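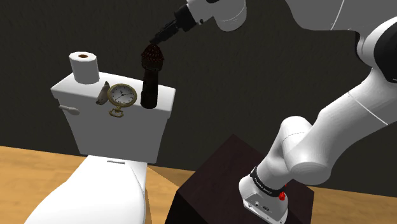 Page last changed: 15th June
By the evening desk, Prandville

Print | E-mail

Got in before the coffee was on and the overnight batch was already finished, which should have told me something. 2474 runs, and the summary line at the bottom was green. I don't trust green. I have been on this job since March and every time the summary has been green before breakfast, somebody has spent the afternoon finding out why.

So I went through it the slow way, with the force log open beside the playback. The microphone task first, as that is the one Zivetti keep asking about. The arm reaches over the toilet tank, gripper pointing straight down, fingers right above the head of the mic, and the pocket watch is sitting next to it with the chain hanging over the front. A tight spot. You would want an arm to be careful there. On screen it looks careful. It comes in with its fingers just over the top of the thing and you think, fine, good, go on.

Then I looked at the log and in 439 of the runs the protective stop had tripped on the way down. Every one of those 439 was marked as a pass.

I read that three times. The stop trips, the arm is supposed to hold where it is, and the run is supposed to be scored as failed and set aside for a person to look at. What happened was that the stop tripped, Jidine cleared it at the next time step, and the arm carried on pushing as if somebody had walked over and pressed reset. The scorer only looks at where the object is at the end. Object up off the tank, gripper shut, pass. It never asks how we got there.

I rang the Jidine help line and was told this is "expected behavior when auto-recover is on." I asked who turned it on. It is on by default since the last release. I asked where that was written down and got a long quiet, then a promise of a link. The link came at noon and goes to a page about lighting.

What bothers me is that nothing broke. It's all simulated, so there is no cracked tank and no bent finger to hold up in a meeting. If this had been the real arm out in the bay we would have heard it. In here it makes no noise at all. The mic passes a little way into the fingers, the numbers jump, the flag comes up and goes down again, and the playback at normal speed shows you nothing. I had to step through one run a tick at a time before I could see it, and I knew what I was looking for.

Talked it over at lunch. The view from the other side of the table was that the passes are still passes, because the object did get picked up, and that a bit of extra force "washes out" once the thing is tuned on hardware. I have heard "washes out" before. We heard it about the table height and we heard it about the delay on the wrist. The Kobori controller on the real arm does not have an auto-recover. It stops, and it stays stopped until a human being comes and turns the key. So we have been teaching a routine that leans on a stop being cleared for it, and we plan to put that on a machine where it won't be. Best case it sits there frozen over somebody's sink. Worst case some bright spark at the customer's end gets tired of turning the key and asks us to turn the stop down. I would bet on the second.

I also don't much like how the pass rate got written up. It went into the slides last week as one number, with no note saying what counts as a pass. I was in the room. I didn't ask. That one is on me.

Afternoon: switched auto-recover off and started the mic task over with the force limit left alone. Watched the first eleven go through. 4 of them froze with the stop up. They were scored as passes too, if you can believe it, and that had me swearing at the screen until I found the scorer was reading an old results file. Fixed the path. Ran the same ones again and now they come up red, as they should have all along. Red never looked so good to me.

Still don't know whether it is the approach that's wrong or the shape we gave the mic. The head is round and rough, and the collision shape under it may be a good bit fatter than what is drawn. If so, the fingers meet something before they look like they do. That would be a nicer story for us – a bad model and a good routine – which is why I am not going to believe it until I've measured it. Nor do I believe the fault stays with this one task. The toilet paper roll is on that same tank and has its own set of runs, and I haven't opened those yet.

Wrote to Zivetti at five and told them the figure in the slides should not be used. Was asked to soften it. Took out one adjective and left the rest.

Batch is running again with the stop latched. I have asked for the nightly summary to print stops on their own line, above the pass rate, in the same size type. The answer was "good idea, next sprint." I put it in myself before I went home. It took less time than the phone call.

Tomorrow: the roll runs, then the collision shapes, then chase Jidine for the right link.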